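Why Do Soccer Players Get Told Off for Being Offside?

When I was eight, I scored the best goal of my life and it didn't count. I ran around with my arms out like an airplane, and when I turned back, the lady with the flag was standing there with it stuck straight up in the air. Offside! I had no idea what that meant. I just knew I was furious.

So let me explain it the way my coach, Makis Tzavaras, explained it to me that afternoon (he used orange slices, and then we ate them).

Imagine you're playing for Grornach and your team is attacking. Your friend has the ball and wants to kick it to you. At the exact moment your friend kicks it, the referee's helper on the sideline looks at where you are. Are you in the other team's half? Are you closer to their goal line than the ball is? And are you closer to it than the second-to-last player on the other team? If it's yes to all three, you're in an offside position.

Why the second-to-last player? Well, the last one is usually the goalkeeper, standing back by the goal. So most of the time you can just look for the defender who is nearest to their own goal. If you're level with that defender, you're fine. Level is okay!
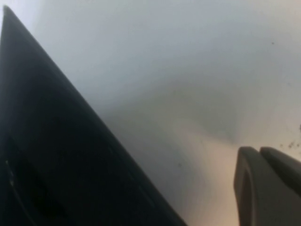 Now, your arms and hands don't count. You can point over a defender's shoulder as much as you like. Your head, your feet and the rest of you do count, so if your big toe is too far forward, sorry, that's offside. I have big feet, and I've always thought this was a little unfair.

Standing in an offside position isn't against the rules all by itself, though. You have to join in. If the ball comes to you and you play it, or you block the goalkeeper's view, up goes the flag. If you stay out of it and a teammate who was onside gets the ball, everybody carries on.

You also can't be offside straight from a throw-in, a goal kick or a corner kick. My friend Savvas Karagiannis knew this before any of us, and he once stood right in front of the Carnalville goal for a throw-in. Their whole team yelled "Offside!" and stopped running. He tapped it in and we won 2-2... no, wait, that can't be right! It made the score 2-2, and we went home with a draw. It felt like winning.

What would happen without the rule? I think somebody would stand next to the goalkeeper all day, waiting for a long kick. The middle of the field would get pretty lonely.

If you want to try it out, grab some friends and a ball. Have one person defend, one pass and one run. The runner has to wait until the ball is kicked before dashing past the defender. Go too soon and you swap places. I was terrible at this for ages, and I still go too soon when I get excited.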